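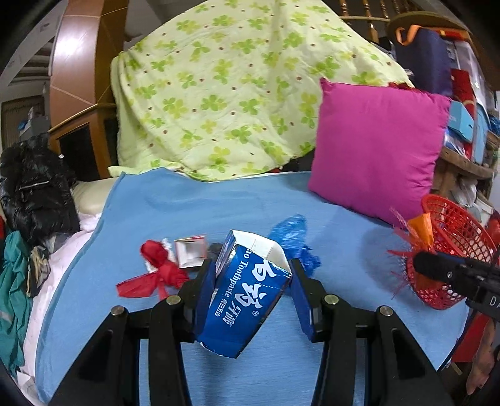 Home | Projects | Student Reports | Archive | Contact

Posted in November by a second-year student, Department of Packaging and Print, Unville

Small Boxes, Big Letters: What Shoppers Read First on Bathroom Packaging

When our class was asked to pick a topic for the term project, most people went straight for food. Cereal, chips, soda, all the loud stuff. I wanted something quieter, and I ended up in the bathroom cabinet. My grandmother shops without her reading glasses, and she has come home with hand cream when she wanted face cream more times than I would like to count. So my question was a simple one: when a person picks up a small carton from a shelf, what do they read first, and does it help them know what they are holding?

How I went about it

I asked 18 people to take part. They were neighbors, classmates, two of my aunts, and a few patient folks from the Huỳnh pharmacy on the corner, who also let me use the end of their counter in the slow part of the afternoon. Each person was handed seven cartons, one at a time, and asked to say out loud the first thing they noticed. After that they told me what they thought was inside. I wrote everything down by hand, because my first try at recording was mostly the sound of the pharmacy door.

Two of the cartons were printed in more than one language. The others were in English only, and one of those was a mock-up I made myself for a pretend soap called Bromutance. I set its name very large and the word "soap" very small, to see what would happen. I was a little proud of the logo, I admit - it took me an entire weekend.

What I found

Color came first by a long way. I collected 111 first remarks in the end, counting only the ones I could read in my own notes, and 86 of them were about color or the size of the letters. People said "the blue one" or "the one with the huge writing" long before they said anything about what the product was for. The brand name came next, and the plain word for the product usually came after that.

The Bromutance box did just what I feared. Roughly half of my readers took it for a medicine, and one of my aunts thought it was something for the garden. When I handed over a second version with "soap" printed twice as large, the confusion mostly went away, and I hadn't changed one other thing.

I had expected the cartons in two languages to be harder going. For most people they were fine, as long as the product word in their own language was set in a clear, solid type and had a bit of room around it. What slowed them down was a long string of small lines fighting for the same corner. One neighbor, who reads three languages, said she simply looks for the shortest word on the box and starts there. I have been doing the same thing ever since, and it works nicely in the spice aisle too.

What I would do differently

My group was small and most of them like me, so they may have been kinder to my mock-up than a stranger would be. I would also light the cartons the same way every time. The counter had sun on it until four o'clock or so and then it didn't, and pale lettering suffers badly in the shade. If I get to carry this on next term, I'd love to do it over at the Gollosmont market hall, where the shelves are crowded and people are in a hurry.

My thanks to everyone who gave up part of an afternoon and held up boxes for me, and to the pharmacy for the chair.

Comments (3)

printshop_mel: Lovely read. Did you try matte against glossy? Glare on a shiny carton drives my customers up the wall.

Reply from the author: Not this time, all of mine were glossy! It's on the list for next term.

oldtimer62: The shortest word trick is a good one. Tried it at the store this morning and came home with the right shampoo.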